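Datasets / Football / Injuries

Posted in August by Dong-hyun Moon

# trengate-knocks

Injury reports for the Trengate league, 400 rows, one per player per knock. Covers 3 seasons, 2 of them typed up by someone sober.

- `player`: surname as printed on the team sheet
- `injury`: "groin" is overrepresented, as in life
- `days_out`: what the club said
- `days_out_real`: what happened

Hauser has 200 training sessions missed and one column to himself.
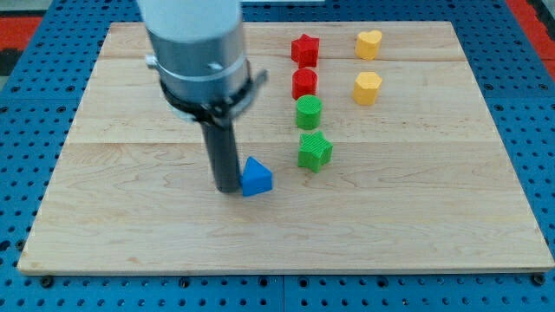 Lala wrote in to say that Dretier's hamstring is listed twice and that he only has the two. Fixed in the next release.

We use cookies to remember your settings. Accept | Manage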